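How to Open Up an Old Desktop Tower and Refit the Processor and Memory

Most office towers of this age come apart with one screwdriver and a bit of patience. These steps cover taking the processor out, putting one back in, and adding or swapping memory. Plan on 50 minutes the first time you do it.

What you need

Phillips screwdriver, size 2
Thermal paste
Lint-free cloth and isopropyl alcohol
A few small trays or holders for loose parts
Antistatic wrist strap

Before you start

Shut the computer down, switch off the power supply at the back and pull the cord. Hold the power button in for a few seconds. Unplug everything else -- monitor, keyboard, network cable -- and lay the tower on its side with the removable panel facing up. Take out the panel screws, slide the panel back and lift it off.

Find the power supply, the board, the memory slots and the drive bays before you touch anything. Take a photo of the cables with your phone. You will want it later.

The tower on its side with the panel off, at four points in the work:

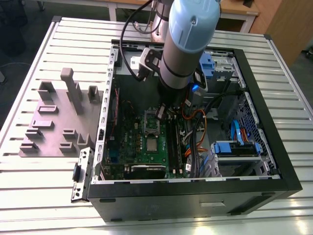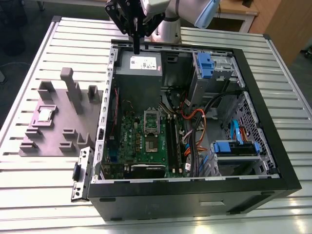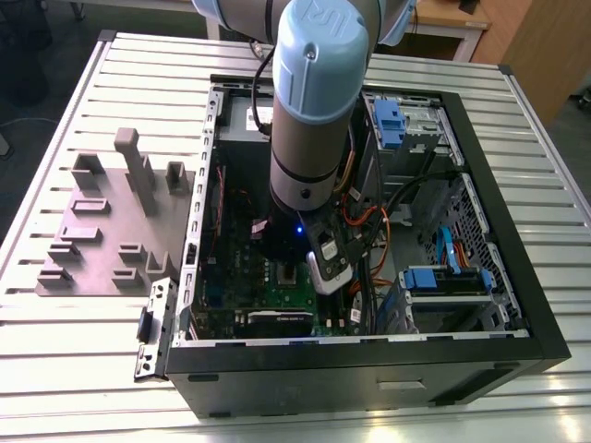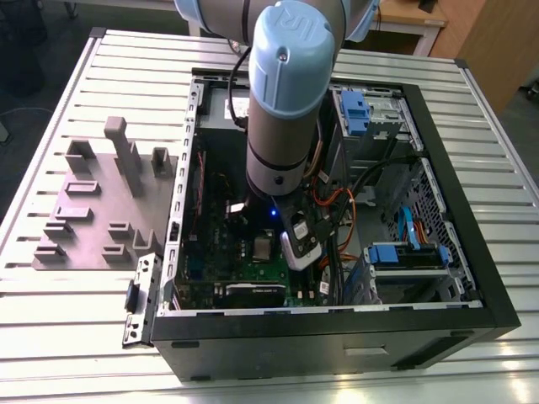
Thư Lương
Bench Technician, Plalar Repair Workshop

Removing the processor

1. Unplug the fan lead and loosen the cooler screws a little at a time, working corner to corner. If the cooler sticks, twist it gently. Don't pull straight up.

2. Wipe the old paste off the processor and the bottom of the cooler.

3. Press the socket lever down and out, then let it come up. Raise the load plate until it stays open.

4. Hold the processor by two opposite edges and lift it straight out. Set it in a tray. Keep your fingers off the contacts on the underside and away from the socket.

Putting one in

Match the notches or the corner triangle on the processor to the marks on the socket. Lower it level and let it drop into place under its own weight. If it rocks, take it out and look again. Close the load plate and hook the lever back under its tab. Some sockets need a firm push at this point, and that is normal. Put a small dot of paste in the center, refit the cooler and plug the fan back in.

Memory

Push the latches at the ends of the slot outward. Line up the notch in the module with the key in the slot and press down evenly on both ends until the latches click. For two modules, use a matching pair and check the manual for slot order.

Closing up

Compare the cables with your photo. Drive cables are easy to knock loose while you are working near the board -- push each one home. Make sure no wire can touch a fan. Start the machine once with the panel off and check that the fans spin, then shut it down, pull the cord and put the panel back on.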